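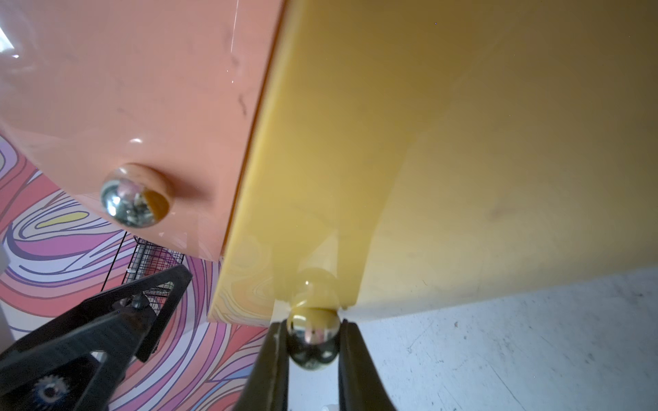

Re: [cell-upkeep] Drawer cell, finger pads and knob slip

Octavio, answers in line with your message.

Octavio Betancur wrote:
> We are setting up a second arm for the drawer task, same two-finger
> gripper as yours. Ours loses the knob on about every fourth pull.
> Which grip force do you run, and do you approach the knob straight
> on or at an angle? Also, how often do you change the pads?

Force first. We were at 56 percent and had the same trouble. Chrome ball knobs are slick, and squeezing harder pushed the knob out toward the fingertips. We went down to 16 percent and moved the grasp point deeper, so the ball sits squarely between the pads – that helped more than any force setting.

Approach straight on to the knob stem. If the fingers come in at an angle, one pad touches first and the drawer moves before the other one closes. Check this on the yellow drawer as well as the salmon one. Our offsets for the two were not the same, and I had to teach them separately.

Pads: Darius Avram swaps ours after around 1059 pulls. Before that we wipe the inner faces with a dry cloth at the start of each shift. Look for a shiny ring where the ball rides. Once it shows, the pad is done, whatever the counter says.

After a pad change, close the gripper empty and zero it again. I skipped this in January and lost a morning to false "object held" readings.

Wrist camera: lock the exposure. With auto exposure on, glare from the glossy front threw off our knob finder, and the reflections in the chrome gave it a second target. I can send the Stasollow config file if you want it.

I have not tried the softer pads from Oyelaran. If anyone on the list has, please post the part number.

Oana Ardeleanu
Plotlow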